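Hanging heavy fabric along a plastered wall without drilling
Home and Interiors > Walls and ceilings
Posted by Sanaa Filali

I rent a ground-floor room in a building put up in 1922 and need to cover three of its walls with black cloth from a little below the ceiling down to the floor. The aim is to cut echo and stop light bouncing off white paint. The lease does not allow new holes in the plaster. There is a painted timber picture rail on all three walls, which the agent says I may use "within reason".

The fabric is black wool serge, bought as one roll from Lahlou. The label gives the weight as 451 grams per square metre. I have already tried adhesive hooks and they pulled the paint off in two places within a week, so please do not suggest those.

What I would like to know:

1. Will a picture rail carry this sort of load?
2. How should the corners be treated? I would prefer no gap where two walls meet.
3. Is there any way to get the creases out once it is up? It was stored folded.

Tags: fabric, picture rail, rented property, acoustics

3 replies

Brahim Badawi

Taking your points in order, with some preparation first.

Check the rail
Old picture rails were usually nailed through the plaster into timber plugs or grounds. Press upwards and then pull outwards along the full length. Any section that moves should be left out of the scheme. Look also at the top edge. If it has a proper groove, moulding hooks will seat in it. If several coats of gloss have filled the groove, scrape it clean before hanging anything, or the hooks will ride up and slip.

Work out the load
Multiply the area of each panel by the fabric weight. A panel two metres wide and two and a half metres high is five square metres, so in your cloth it weighs a little over two kilograms. That is modest for a sound rail, provided it is shared between several hooks. Remember to multiply by the fullness if you intend to gather the cloth. Double fullness means double the weight.

Make a pole pocket
Fold the top edge over and sew a pocket wide enough for a light aluminium tube. Hang the tube from the moulding hooks on short lengths of chain or picture wire. Do not clip the cloth directly to the hooks, as it will sag between them and the weave will distort. Gresport sell a slim tube that can be cut with a junior hacksaw, though any tube of similar stiffness will do.

Turn the corners
Use a separate panel for each wall if you want flat cloth, and overlap the side panels over the centre one by a hand's width. If you would sooner have a soft corner, bend the tube or use a flexible curtain track and let the side cloth run round. A 90 degree elbow joint also works, but the cloth will not slide past it. A curved run will always show more folds than a straight one, and no amount of tension removes them entirely.
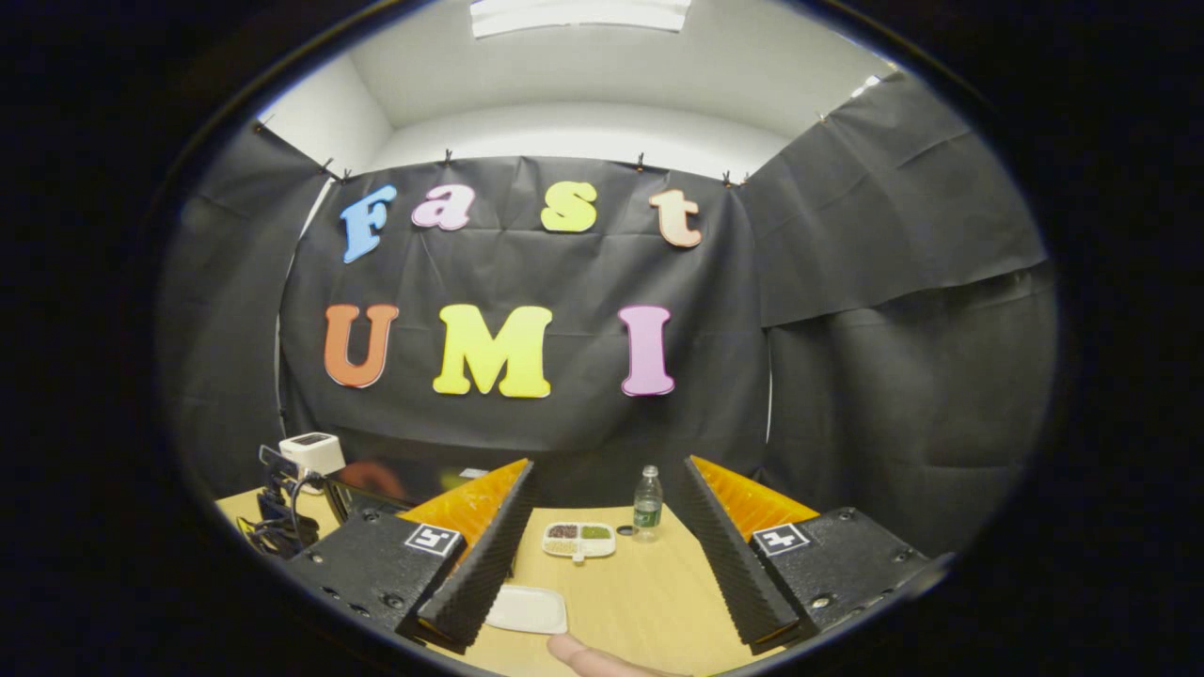
Deal with creases
Hang the cloth first and leave it for a few days. Wool drops a good deal under its own weight. After that, use a garment steamer from the bottom upwards, holding the head slightly away from the face of the cloth. Do not iron black serge directly, as it goes shiny. A length of chain in the bottom hem helps to keep the panels straight.

One further point. If the serge has a flame-retardant treatment, ask the supplier whether it is water soluble before you steam it. Many are, and they leave white tide marks.

Rachid El Fassi

Use a tension pole floor to ceiling. Done in 15 minutes. I have the Wumano ones and they are fine.

Comment from Sanaa Filali: The ceiling is lath and plaster and already cracked near the window, so I would rather not push against it. Thank you though.

Comment from Rachid El Fassi: Fair enough. Put a board across the top to spread it if you change your mind.

Doaa Kettani

I agree with most of Brahim's reply, but on the acoustic side the spacing matters. Serge hung tight against plaster absorbs very little except at the top end. Bring it forward by a hand's width or so and it will do more in the middle range. Chain hangers from a picture rail leave the cloth close to the wall, so you may want timber spacers behind the tube.

Fullness also helps. Flat cloth looks neater, gathered cloth absorbs more. In our rehearsal room at Katberg the back wall is flat and the sides are gathered, which was a compromise over cost. Neither will do anything for bass.

Keep the cloth clear of radiators and sockets, and leave a way to reach the light switch. Ours needed a slit cut and bound afterwards.

Comment from Sanaa Filali: Useful, thank you. The rail is sound on two walls and loose for nearly a metre on the third, so I shall span that section with the tube. Steaming will wait until Lahlou reply about the treatment.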